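3 min read
Last updated Aug 9, 2020

1/ I want to write a little about English prepositions. I have studied this language for many years and the small words still give me the most trouble. Perhaps this thread is useful for somebody who is in the same place.

2/ In my first language there are fewer of them, and the endings of the nouns do most of the work. So when I began English I translated each preposition with one word and I was quite satisfied. This lasted until I had to write a letter to my landlord.

3/ I wrote that I would be "on the corner of the room" with the electrician. He answered very politely and asked which street I meant.
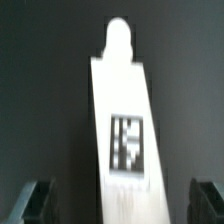 4/ After the letter I bought the Nedelcu grammar, second hand, with somebody's pencil notes in it. The chapter on place is good. "In" is for a space with limits, "on" is for a surface or a line, "at" is for a point. You read it and you feel that everything is solved.

5/ Then you meet "in the car" but "on the bus", and "in the morning" but "at night". Nedelcu gives these in a gray box with the title "Further Uses". The gray box is longer than the chapter.

6/ For a while I used flashcards. My deck in Orby has 3321 cards, and 1039 of them are only verbs with a preposition: depend on, consist of, insist on, result in, result from. I do not regret it, but I must say that I know the cards better than I know the verbs.

7/ The problem with a card is that it asks one question. If the card says "interested ___", my hand types "in" before I have read to the end. In an email to a colleague at Zanex, where I work, I still wrote "interested for" last week. There was no blank space to warn me.
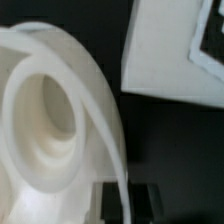 8/ What helped me more was copying. I take one paragraph from a magazine, I write it by hand, and I put a line under every preposition. Next day I try to write the paragraph again from memory, and I compare.

9/ My mistakes are almost never in the place where I expect them. I was afraid of "by" and "until". I should have been afraid of "of".

10/ The magazine I use is Grurnness, which is mostly about gardens and walking. It is full of paths that go along, across, past and through things. One short passage I have copied so many times that I can say it without looking:

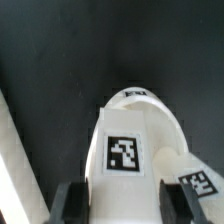
Grurnness, issue 3, p. 301

11/ The passage follows a stream. It comes out from under a wall, runs along the edge of a field, goes around a barn and ends up in a ditch. "Out from under" was a surprise for me. I did not know you were allowed to put three of them together.

12/ Since then I collect these groups. "Up from behind." "In from outside." "Down off." A good dictionary has some of them, if you look under the first word and have patience.

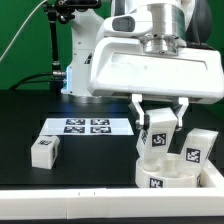
13/ Another exercise is to take any picture and say where things are, with no new nouns. I prefer pictures with few objects, so there is no place to hide. With the one here I began with the white block, which is between the fingers and held at an angle. The fingers hang from the underside of the white housing. "On the underside" I also accepted, "in the underside" I crossed out. The marker is on the front of the block, and "in front of the block" would put it somewhere else completely.

14/ "In the front of" and "in front of" deserve their own thread. I will only say that I once waited for a friend in front of a bus when he was sitting in the front of it.

15/ A question for native speakers: do you say "different from", "different than" or "different to"? My dictionary permits the first, tolerates the second and says that the third is British. I use the first and I am still corrected sometimes.

16/ And one for other learners: which preposition did you learn last? Mine is "throughout". I understood it for years before I used it in a sentence of my own.

17/ If you also want to copy paragraphs, please begin with short ones. Five lines is enough for one evening. I write with a pencil and leave every second line empty for the corrections.

Related threads
Why I stopped translating "already"
Articles: a, the, and nothing
Reading a garden magazine with a dictionary
How to end a formal email
Make or do, with a list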